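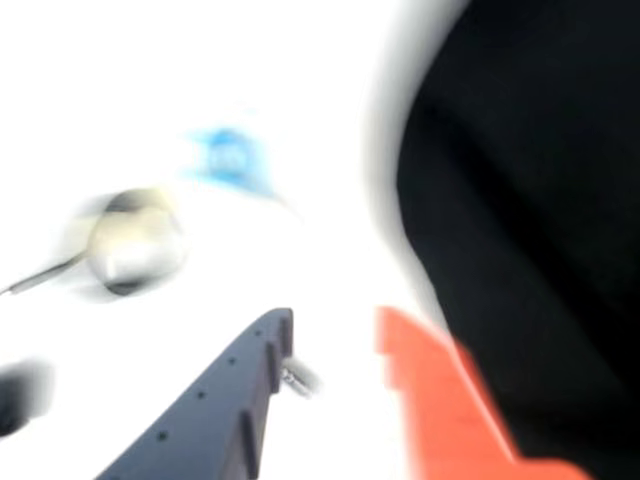 Fig. 1. Wrist view on the Wogan cell, gripper at right, spoon on the white surface at left.

Unit 4: Looking after the gripper on the Wogan cell

I'm putting the fingers before the software this term, and I know some of you will groan. Last September we went the other way round and spent most of the month chasing "bad grasps" that came down to one fastener at the fingertip (my fault as much as anyone's, I never put a driver on it).

So look at the gray finger first. It has teeth down one side and a line of small round holes across its face, and there's a little metal fitting up at the tip. Before you run anything:

Power down at the Sorum box and wait for the fan to stop.
Wipe the finger with a dry cloth, teeth included. Crumbs love the teeth!
Look into the holes with a flashlight. Any whitening or a hairline between two of them and the finger gets swapped.
Check the tip fitting with the small driver. Snug is plenty.
Wiggle the orange part by hand. If it clicks, tell me before you touch the screws.

Now the camera. Figure 1 is badly smeared, the blue thing at the back worst of all, and the finger is still the crispest part of the picture. Remember that when you judge a view: a sharp finger tells you very little about whether you can trust the spoon. The white is blown out too, so bring the exposure down first and then look at the blur again.

Fingers get changed at 300 cycles on this cell. The last pair came off at 297, close enough, and the counter on the Trarkcombe page read 1,193 when I wrote this up. Put your reading in the Plellach log with your initials, and please write the number out in full.

For next time, bring your own checklist with the order you'd do things in. Mine is still open to argument, especially where the wiping goes.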